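Vultano Packable Towel, Light Blue: Three Months of Mild Affection

I bought the Vultano towel for the reason most people buy a travel towel, which is that I was standing in my bathroom the night before a trip trying to fold a regular one into a backpack. It sprang back open like a drawbridge. I ordered the Vultano from my phone at the airport and had it delivered to where I was going, arriving one day before I left for home.

So the first test was conducted in my own shower. It dries you. I want that on the record early, as my last travel towel, a Leitner, moved water from place to place on the body without ever taking possession of any. The Vultano has a soft, slightly fleecy feel, closer to a blanket than to the chamois you use on a car, and it grabs water on the first pass. Long hair takes a second pass. My friend Seema Pal, who has a great deal of hair and borrowed the towel for a weekend at the lake, reported that it took a second towel.

Drying time is decent. Hung over a shower rod at bedtime, mine was ready by breakfast. Hung over a bunk bed ladder in a humid cabin in July, it was ready by lunch, in the sense that I had stopped caring.

Now, the bag. The listing spends more words on the bag than on the towel, and I understand why, having met both. It's clear plastic with a white drawstring, and it does two useful things: it lets you see which of your bags has the towel in it, and it keeps a damp towel away from your one clean shirt. I had expected to throw it out with the shipping box. I still have it, and it has outlived two toothbrush cases.
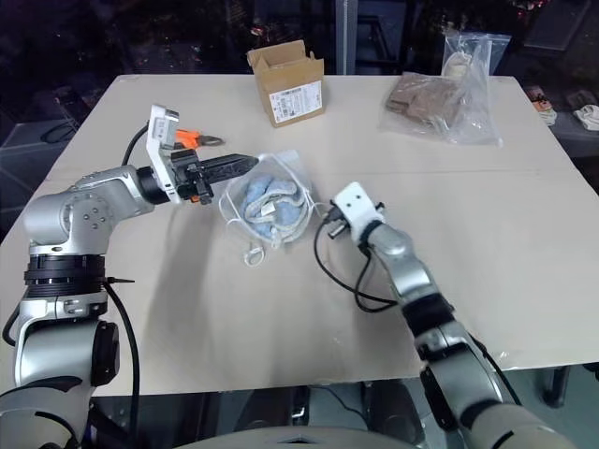 The drawstring is where my affection cools a little. The cord is longer than it needs to be and comes with no toggle, so you either tie a bow like you're finishing a birthday present or leave the thing trailing to snag on every zipper you own. I tied a knot in mine and cut the rest off. This took four seconds and I have been smug about it since.

Getting the towel back in the bag is easier than I'd feared. Fold it in thirds the long way, then in half, then in half again, and press the air out as you slide it in. Rolling works too, but you end up with a sausage that won't lie flat under anything. If you plan to stuff it in with one hand while holding a coffee, the plastic will cling to the fabric and you will lose the coffee.

Washing: cold, no softener, low heat. The color has stayed put. There was lint in the first load, mostly on a black sweater that had done nothing to deserve it.

Shivam Chauhan, who I travel with and who packs like he's being charged by the ounce, thinks it's too bulky and swears by his Skilside, a towel with the dimensions and personality of a placemat. He's right that the Skilside is smaller. He also air-dries in hallways.

I'd buy the Vultano again, probably in a darker color, and I'd order it earlier. Four stars. The fifth is for a toggle.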